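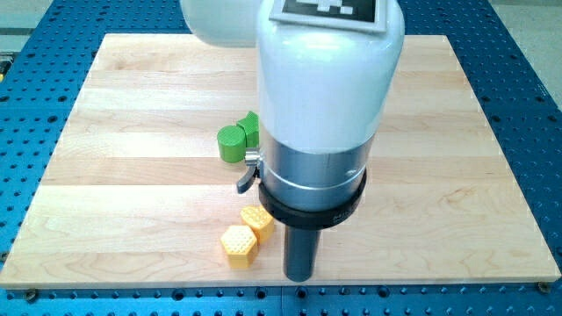 회사 소개

Wevuson은 로봇 팔용 제어·인식·계획 소프트웨어를 만드는 회사입니다. 로봇을 직접 제조하지 않습니다. 고객이 이미 가지고 있는 팔과 카메라, 힘 센서 위에서 돌아가는 프로그램을 개발하고, 현장에 맞게 설정하고, 이후의 업데이트와 유지보수를 맡습니다.

주로 다루는 문제는 접촉이 있는 작업입니다. 물체를 집어서 옮기는 작업은 좌표만 정확하면 대부분 해결됩니다. 밀기, 정렬하기, 눌러 맞추기, 틈에 끼우기는 사정이 다릅니다. 바닥의 마찰이 조금만 달라져도 물체가 다른 방향으로 돌아가고, 옆의 물체와 닿는 순간 계획이 틀어집니다. 저희 소프트웨어는 이런 상황에서 물체의 자세를 계속 다시 추정하고 남은 동작을 다시 계산합니다.

시작

회사는 Kilian Holzer 대표가 대학 연구실에서 쓰던 밀기 동작 계획기를 정리해 외부에 제공하면서 시작되었습니다. 초기 코드는 한 종류의 팔에서만 동작했고, 실험할 때마다 설정 파일을 손으로 고쳐야 했습니다. 첫 고객이던 부품 포장 업체가 서로 다른 제조사의 팔 두 대를 같은 프로그램으로 움직이고 싶다고 요청했고, 그때 장치별 코드와 계획 코드를 분리하는 작업을 했습니다. 지금 제품의 구조는 그때 정한 것에서 크게 바뀌지 않았습니다.

현재 직원은 11명입니다. 제어 담당, 인식 담당, 계획 담당이 있고 나머지는 도구와 현장 지원을 맡습니다. 소프트웨어 담당자도 돌아가며 시험대에서 일합니다. 자기가 쓴 코드가 팔을 어떻게 움직이는지 직접 보는 것을 입사 첫 주 업무로 정해 두었습니다.

제품

Vonlow는 동작 계획 라이브러리입니다. 막대형 도구로 물체를 밀거나 여러 물체를 차례로 정렬하는 동작을 계산합니다. 물체의 윤곽, 바닥과의 마찰 범위, 목표 자세를 입력하면 접촉점과 이동 경로가 나옵니다. 마찰 값은 하나의 숫자가 아니라 범위로 받습니다. 실제 작업대에서는 같은 판 위에서도 위치에 따라 값이 다르기 때문입니다. 경로를 찾지 못하면 어느 제약에서 막혔는지를 함께 돌려줍니다. C++과 Python에서 사용할 수 있습니다.

Imhof는 인식 모듈입니다. 기준 마커와 카메라 영상을 이용해 팔과 작업대의 위치 관계를 맞추고, 작업대 위 물체의 자세를 추정합니다. 팔이 물체 일부를 가리는 경우를 기본 상황으로 보고 설계했습니다. 가려진 동안에는 마지막 관측과 접촉 모델로 자세를 이어 가고, 다시 보이면 보정합니다. 추정값에는 항상 불확실성이 붙고, 이 값이 설정한 한계를 넘으면 계획기가 동작을 멈추고 재관측을 요청합니다.

Lovley는 기록과 재생 도구입니다. 제어 신호, 힘 센서 값, 영상, 계획기의 내부 상태를 하나의 시간축에 맞춰 저장합니다. 문제가 생긴 시점으로 돌아가 같은 입력을 계획기에 다시 넣어 볼 수 있고, 수정한 버전의 결과와 나란히 비교할 수 있습니다. 처음에는 사내 디버깅용으로 만들었는데 고객 요청이 많아 제품에 포함했습니다. 현장에서 보내 주시는 문의의 상당수는 이제 Lovley 기록 파일과 함께 들어옵니다.

세 제품은 따로 쓸 수도 있고 함께 쓸 수도 있습니다. 함께 쓸 때 제어 루프는 초당 500회로 동작하며, 계획은 별도 프로세스에서 갱신됩니다. 계획이 늦어져도 제어 루프는 기다리지 않고 마지막으로 검증된 경로를 따르거나 감속해 정지합니다.

시험 방식

시험대는 타공 테이블 위에 나무 판을 나사로 고정한 것입니다. 판 위에 3D 프린터로 뽑은 블록을 놓고 시험합니다. 초록색 블록도 있고 노란색 육각기둥도 있습니다. 팔 끝에는 그리퍼 대신 둥근 끝의 막대를 답니다. 파지 기능이 없으면 물체를 움직일 방법이 밀기밖에 남지 않아 계획기의 약점이 금방 드러납니다. 블록은 모양이 단순해서 필요한 만큼 다시 출력해 쓸 수 있고, 고객사에서도 같은 도면으로 같은 시험을 할 수 있습니다.

코드가 바뀔 때마다 시뮬레이션에서 229개의 시험 장면을 돌립니다. 블록끼리 붙어 있는 배치, 목표 위치가 다른 블록에 막힌 배치, 판 가장자리에 가까운 배치가 들어 있습니다. 현장에서 실패 사례가 들어오면 원인을 확인한 뒤 새 장면으로 추가합니다. 시뮬레이션을 통과한 버전만 실물 시험대로 올라가고, 정식 배포 전에는 실물에서 2000회의 밀기 동작을 수행합니다. 결과는 성공률만 보지 않고 최종 위치 오차, 재계획 횟수, 최대 접촉력까지 기록합니다.

배포 노트에는 개선된 항목과 나빠진 항목을 같이 적습니다. 예를 들어 지난 버전에서는 좁은 틈을 지나는 경로의 계산 시간이 줄었지만, 물체가 많은 장면에서 메모리 사용량이 늘었습니다. 이 문제는 아직 작업 중입니다.

고객과 일하는 방식

도입은 보통 기록부터 시작합니다. 기존 설비에 Lovley를 먼저 설치하고 현재 동작을 그대로 저장합니다. 이 자료를 보고 저희 소프트웨어로 나아질 부분이 있는지 판단합니다. 위치 지정 방식으로 충분한 공정이라면 그렇게 말씀드리고 기록 도구만 남기기도 합니다.

계획기를 도입하기로 하면 저희 엔지니어가 현장에서 카메라 보정과 마찰 범위 측정을 진행합니다. 이후 고객사 담당자가 직접 보정을 반복할 수 있도록 절차서를 드리고 교육합니다. 안전 기능은 팔 제조사의 제어기가 담당하며, 저희 소프트웨어는 그 한계 안에서만 명령을 보냅니다. 비상정지나 안전 영역 설정을 대신하지 않습니다.

대학과 연구소에는 Vonlow를 무상으로 제공합니다. 소속 기관의 메일 주소로 신청하시면 됩니다. 논문에 사용하실 때는 버전 번호를 적어 주시기 바랍니다.

채용과 방문

매년 7월에 인턴을 선발합니다. 로봇 경험이 없어도 지원할 수 있고, 본인이 작성한 코드 한 편과 그 코드에서 마음에 들지 않는 부분에 대한 짧은 글을 받습니다. 경력직은 수시로 모집하며 현재는 상태 추정과 실시간 제어 분야를 찾고 있습니다.

시험대 견학은 사전 예약 후 오후 2시부터 가능합니다. 시험할 물체가 있으면 가져오셔도 됩니다. 크기와 무게는 예약할 때 미리 알려 주십시오.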